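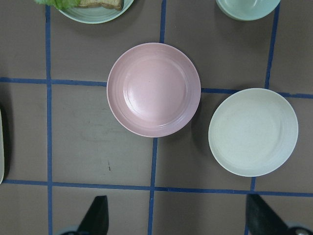

How to Check the Ice Glaze on Frozen Shrimp

The front of the bag says "individually quick frozen for freshness." Fine. The ice on the outside of each shrimp does protect it from freezer burn, and a thin coat is normal. A thick coat is water sold at shrimp prices. The label is supposed to give you the net weight without the glaze, and I have stopped taking that on faith.

You will need a digital kitchen scale, a colander, a large bowl, paper towels and one unopened bag of raw shrimp.

Step 1. Read the back of the bag
Find the net weight and write it down. Then read the ingredients. Plain shrimp should say shrimp, and maybe salt. If you see sodium tripolyphosphate, the shrimp were treated to hold on to water, and this test won't catch that part. It only measures ice on the outside.

Step 2. Weigh everything frozen
Set the empty bowl on the scale and zero it. Tip in the whole bag, including the loose frost at the bottom. Work quickly and note the number.

Step 3. Rinse off the glaze
Put the shrimp in the colander and run cold water over them, turning them with your hand. Around 60 seconds is enough for medium shrimp. Stop when you can't feel a slick shell of ice anymore. The shrimp should still be hard in the middle. If they bend, you went too long and your number will be off.

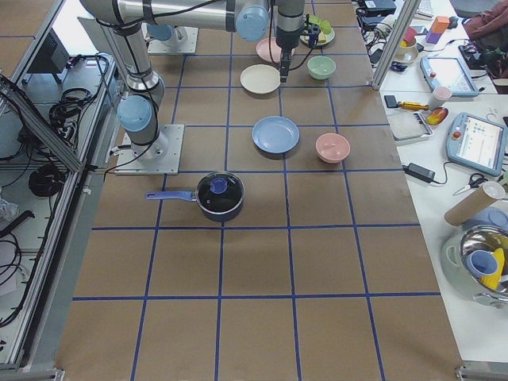 Dishes and cookware on the table, Flokville.

Step 4. Drain, pat and weigh again
Tilt the colander and let it drip for a couple of minutes. Blot the shrimp lightly on paper towels. Don't squeeze. Dry the bowl, zero the scale and weigh the shrimp a second time.

Step 5. Do the math
Subtract the second weight from the first, divide by the first, and multiply by 100. That is your glaze percentage. My last bag of Skollus came out at 18, on a package that used the word "premium" twice.

A high glaze isn't cheating by itself. What matters is whether the second weight matches the net weight you wrote down. A small gap could be your scale or a bit of lost meltwater,

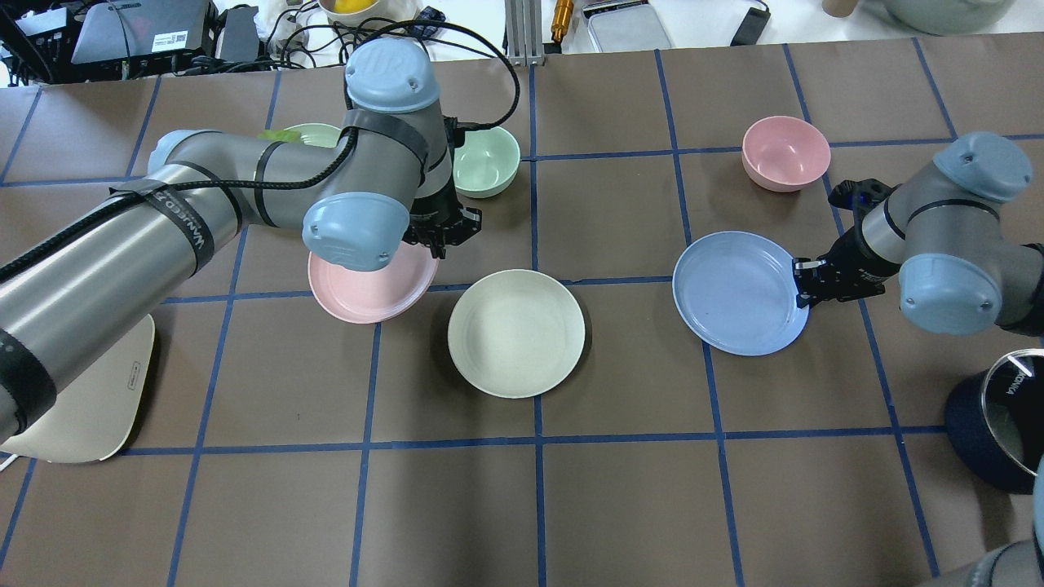
so I wouldn't write an angry letter over one bag. Buy another with a different lot code and repeat the test. Annelies Mertens, who talked me into this, thinks 2 bags still proves nothing – she may be right, but I switched brands anyway.

If the gap is large both times, keep the packaging and your notes and take them to the store. Ask for a refund before you ask for an explanation.

Cook the tested shrimp the same day. They don't refreeze well, whatever the recipe card says.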